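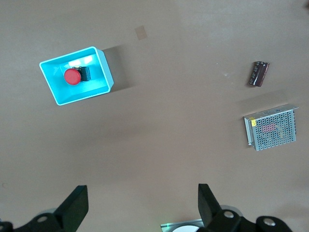 Wrist camera view of the sorting table: red push-button switch in the blue tray, capacitor and power supply still out.

Istville Robot Club
Minutes of the February meeting, Wednesday, 7 pm

Present: Siwan Llewellyn (chair), Kam-wah Siu, Berwyn Penry, Rhun Kemeys, Myfanwy Kemeys (minutes)
Apologies: none received

1. Minutes of the last meeting

Agreed, with one change. Berwyn asked that "the arm can sort parts" be altered to "the arm has sorted parts", as he had seen it done and did not think that was the same as being able to do it. Kam-wah thought this was petty. Change made.

2. Matters arising

The spare power lead has been found. The key to the tall cupboard has not. Siwan will ask the school office again.

Rhun was to have written a page on how to start the arm safely. He has written half a page. It covers starting and leaves out stopping. He will finish it before anybody from the younger group uses the arm without one of us beside them.

3. Sorting project

Kam-wah reported. The task for the Plandura student contest is to clear a table of mixed electrical parts into a tray, with no hand on the arm once the run has begun. The club's set for now is a push-button switch with a red cap, a capacitor and a metal-cased power supply. Teams may choose their own tray. Ours is the blue one.

The club has recorded 400 practice runs, all steered by hand by members. Kam-wah has trained on these and says the arm now goes to the right place "most of the time". Siwan asked what most meant. Kam-wah said he had logged 24 runs with the arm working by itself and that 7 of them put every part in the tray. Berwyn said that in that case most was the wrong word. Kam-wah explained that he meant going to the part, and that picking it up was a separate matter. There was some discussion of whether the judges would see it as a separate matter.

The failures, as Kam-wah has them in his log:
Power supply gripped at one end and dropped on the way over.
Capacitor rolled off when a finger touched it.
Arm stopped above the tray and did not let go.
Arm closed on nothing and carried nothing to the tray, very neatly.

Rhun's view is that the power supply should be swapped for something smaller. Berwyn was against. If the club picks only what the arm can already lift, he said, we will learn very little and the judges will notice. Siwan pointed out that the rules ask for parts "of clearly different size" and that the power supply is the only big thing we have. It stays.

Myfanwy asked whether anyone had tried moving the tray. In the runs she has watched it was always over on the left, give or take a slight turn, and she suspects the arm has learned the left side of the table and knows nothing at all about trays. Kam-wah thought this was unfair but could not say it was wrong.

Agreed: Kam-wah to do a fresh batch of runs with the tray moved between each one, and to bring the log to the next meeting whatever it says. No more practice runs to be recorded until that has been done.

4. Lighting

Rhun said the arm does worse in the evening and blamed the desk lamp, which puts glare on the inside of the tray and throws shadows beside the parts. Berwyn has heard the lamp blamed before, also the table, and before that the cable. He would like to see the same run tried with the lamp on and with it off before we buy another lamp. Rhun to do this and write down the results — on paper, in the club book, where the rest of us can read them.

5. Gittins offer

Siwan read out a letter from Gittins, who would sell the club a used second arm for 1195 pounds. Kam-wah and Rhun were in favour, as two people could then record at once. Siwan asked what the second arm would do that the first one does not do badly already. Berwyn wanted to know whether the price included a gripper. The letter does not say.

Not agreed. Siwan to reply with thanks and ask about the gripper. Item to come back only if the sorting results improve.

6. Widadau evening

The club has been asked to show the arm at the Widadau families' evening. Kam-wah would like it to run by itself. Siwan preferred to have a member steering, with a sign to say so. After some talk it was agreed that the arm will be steered by hand, and that the sign will be large enough to read. Myfanwy felt strongly about this, having stood at last year's table while parents told each other that the robot was thinking.

Kam-wah may offer a run without steering at the end if there is time, and must tell people beforehand how often it works.

7. Any other business

Rhun asked if the club could have stickers. Siwan asked him to find out the cost.

Berwyn reminded members to put the loose parts back in the box after a session. He found the capacitor in the pencil pot.

Actions
Kam-wah: runs with the tray moved; log to next meeting
Rhun: lamp test; finish the safety page, including stopping; sticker prices
Siwan: reply to Gittins; cupboard key; confirm table for Widadau
Myfanwy: sign for the families' evening
Berwyn: check the contest rules on how many tries are allowed, and whether a dropped part may be put back

Next meeting: same room and time, date to be sent round by Siwan.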